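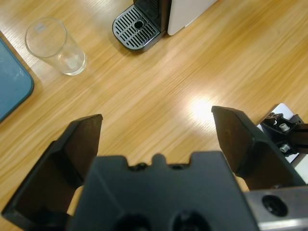 Visit to the Prilwood County Emergency Operations Center

The Prilwood County Emergency Operations Center opened to residents for one afternoon in October. The visit ran from 1 p.m. and took place in groups, with staff from the county's emergency office leading each one. Questions were taken at every stop.

The center occupies the ground floor of the former Semeniuk Street tax office. The county commission approved the conversion after two spring floods on the Zelden River, when response was run out of a conference room at the courthouse. The courthouse lost power during the second flood and the staff moved twice in one night.

The main operations room has 32 desks grouped by function: roads, utilities, shelters, public health, schools and public information. Each desk has a phone line separate from the county's regular system. During normal weeks the room is used for training, and the health department holds its monthly planning call there.

Power comes from two feeds, with a diesel generator behind the building. Staff said the fuel on site covers 116 hours at full load. The generator is started under load once a month. One visitor asked about noise, and was told that the test had been moved to mid-morning after complaints from the apartments on the north side.

The call overflow room is next door. It does not replace the 911 dispatch center, which stays at the sheriff's building. It handles general questions during a declared emergency: road closings, shelter locations, boil-water notices. The call software was supplied by Groketti under a contract the commission renewed this summer. Staff said it can read out recorded notices in Spanish, and that a third language is under review — no date was given.

The last stop was the supply area at the rear loading dock. It holds 300 cots, blankets, water containers and two portable pump units. The cots are assigned to the high school gym and the fairgrounds hall, the county's designated shelters. Several residents from the south end of the county pointed out that both sites are north of the river. Staff replied that an agreement for a southern site is being drafted and will go to the commission before the end of the year.

Operating costs were discussed only in general terms. The building is paid for out of the county's general fund, and the equipment came partly from a state preparedness grant. A line-by-line budget is available from the clerk's office on request.

Parking is on the Semeniuk Street side. The entrance ramp is steep, and the side door by the loading dock is easier for wheelchairs. The next public visit is planned for March, and sign-up will be through the county website.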